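De : Leonor Amaral
À : liste Nillier-échanges
Date : 2022-04-18
Objet : Re: frais de port, on fait quoi ?

Bonjour à tous,

Vite fait entre deux trains. Pour l'envoi groupé de mars, reçu, merci. Côté grignotage :

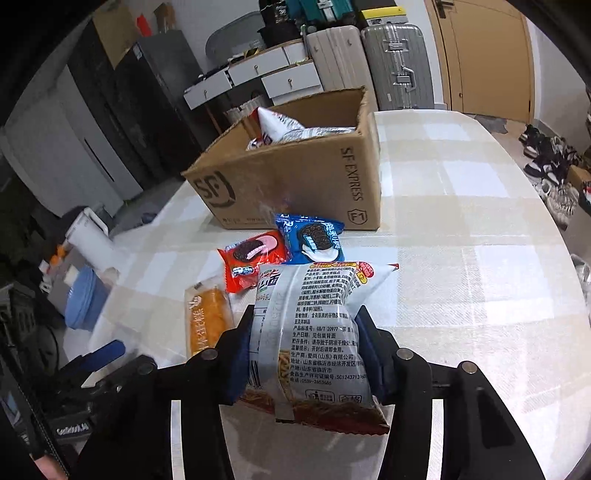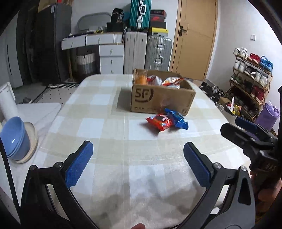
Le carton SF est sur la nappe à carreaux, le sachet doré c'est les bâtonnets frits façon nouilles. (Argenté pardon, c'est le contenu qui est doré.)

Bon, le port. Suis pas d'accord avec le forfait par personne. Ceux qui prennent 2 paquets de thé payent pour ceux qui commandent des bocaux, pas normal. Je préfère au poids. Lenz avait fait un tableau, quelqu'un l'a encore ?

> Total de la dernière commande : 812 euros,
> dont 145 de port. Je propose qu'on divise
> en parts égales, plus simple pour tout le
> monde. Et on passe par Brirkolico la
> prochaine fois, ils livrent à Clirkenberg.

Brirkolico pourquoi pas, mais j'ai lu leurs conditions : casse pas remboursée si on déclare pas sous deux jours. A voir. Et Clirkenberg c'est loin pour ceux sans voiture, moi la première.

Autre chose, la sauce soja en bidon, plus jamais. Que des bouteilles svp.

Pour la suivante, envoyez vos listes avec le poids en grammes (2000 maxi chacun sinon on change de tranche). Nom du produit complet, pas juste "les nouilles". Je regroupe tout dimanche soir, apres c'est trop tard.

Leonor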